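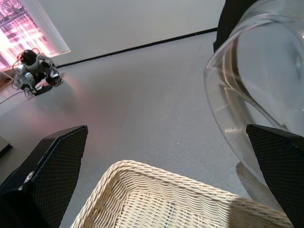 Storing onions and potatoes - same basket or no?

murthy_kitchen
Posted in June, moved from General
So my mother-in-law says I'm ruining my potatoes by keeping them with the onions. I've done it for years in one big wicker basket by the back door and they last maybe three weeks? Is this a real thing or kitchen folklore?

Bhavana U
Real thing in my house! Mine sprouted like crazy until I split them up. Potatoes went in the cupboard under the stairs, onions stayed out in the open, and I haven't tossed a potato in ages.

drernora69
Folklore. I've got 9 pounds of each in the same bin right now and they're fine. Light and heat are what get you. A back door with sun on it is a way bigger problem than a few onions.

Bhavana U
Well sure, but your bin is in a basement lol. Try that in my kitchen in summer.

drernora69
Fair - it's nearly cold down there even now.

lukian_h
Wicker is great for airflow but line it with paper or you'll be picking onion skins out of the weave forever. Ask me how I know.

murthy_kitchen
No sun on the door, but the dryer is right on the other side of that wall. Hmm. Moving the potatoes tonight, onions can keep the basket. Does garlic count as an onion here?

lukian_h
Garlic can go in with the onions, I do it all the time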